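4.2 Sorting at the table

The literature on household waste has a good deal to say about trucks, tariffs and the moral character of the householder, and very little about the table on which the sorting is done. We think this is a mistake. In the Sedcombe diaries, 1735 of the 2748 recorded items were set down on a flat surface before they went into a bin, and a fair number were set down twice. The journey from hand to bin, which the municipal leaflet draws as a single confident arrow, has a rest stop.

What happens at the rest stop is mostly reading. Cans cause little trouble. Our respondents knew what a soda can was and where it belonged, and they dealt with it at the speed of people who have other things to do. Bottles were slower. A bottle carries a lid, a label and, often enough, a remainder, and each of these has its own rule in the Prurkeck guidelines. The rule for lids was revised in January and then revised back, an episode several diaries mention in language we have not reproduced.

The remainder is the worst of it. A bottle with something left in it is not yet waste, at least in the view of the person who paid for it, and so it stays on the table with the finished cans and waits for a decision. Diarists called such items "pending," "for later" and, in one household, "the guests." The longest recorded wait was 72 days, for a salad dressing.

Bin color helped less than we had hoped. Mendes households were given two bins in different colors and a card explaining which was which. By the second interview the card had usually gone - presumably into one of the bins - and the colors had acquired local meanings that had little to do with ours. Green was widely taken to mean "good," and attracted anything the respondent felt virtuous about discarding. Gray got the rest.

We therefore treat the tabletop as a stage in its own right, with its own holding time, and code items on it as undecided whatever their eventual fate. Figure 2 shows the kind of arrangement we mean, with drinks containers out on the white surface and the two bins behind them. The Lasar protocol would code the yellow bottle by its material and move on. Ours also records the liquid visible in the neck, on the grounds that this is what a householder would be looking at.

Figure 2. Bottle and red can on the tabletop, with a green bin and a dark gray bin against the wall.

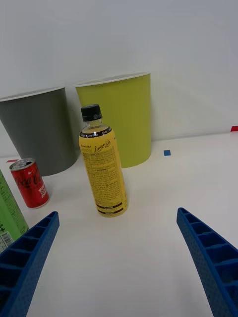 Reviewer 2 asked whether an item left undecided for long enough should be coded as storage, and suggested that the holding time be capped at the interval between collections.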